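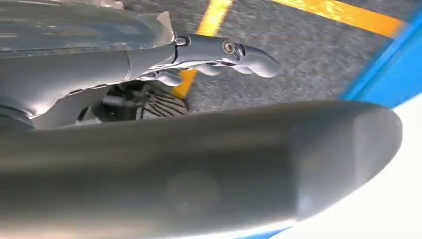
How much weight can a home deck hold?

Most decks are designed for a live load of 40 pounds per square foot, on top of the weight of the deck itself. A deck of 200 square feet built to that figure is meant to carry 8,000 pounds spread evenly across it, so a big family cookout is no trouble!

Hot tubs are a different story, and a fun one to plan for. Water is heavy — more than eight pounds a gallon — and all of it sits in one spot. Closer joists, a doubled beam and extra footings under the tub usually do the job, and they're much easier to add before the deck boards go down.

Look underneath, too. The ledger board, where the deck meets the house, should be bolted or fastened with structural screws. Nails alone won't do.

Our Dundimitz crew loves this kind of work, and we just wrapped up framing on the Zetano lake house, tub and all. Deck plans for March builds are being drawn up now, so send us your sketches, even the ones on napkins.

Drivden Newsletter, Oct 18, 2021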